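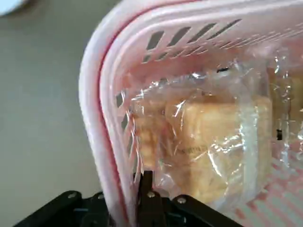
Where does the bread go before breakfast at the Mokgate community hall? In the basket, still in its bag, until somebody is hungry enough to lay the table.

So runs the opening rule of the hall's toast mornings, which return in November at 8 after a summer in which Mokgate was left to make its own breakfast. A ticket costs £5 and buys toast, tea and the right to complain about both.

Organiser Apinya Nakpan has done away with the linen tablecloths. Brown paper goes down instead, and gets rolled up afterwards with the crumbs inside, sparing the hall's elderly washing machine a job it never did well. Slices are set out on a green tray and moved to plates from there. The plates don't match, a matter raised at two separate meetings and settled at neither. 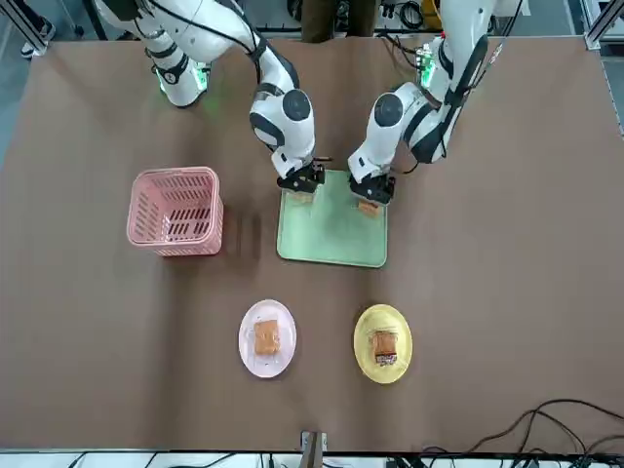
Ilona Orbán wrote to the parish newsletter to say that bread left out on a tray goes stale in the time it takes Mokgate to agree on marmalade, and that a lid would cost less than the correspondence. Her letter ran to 465 words, a handful of them about butter.

A lid is under consideration. Doors shut at 10, and anyone wanting crusts cut off is asked to bring their own knife.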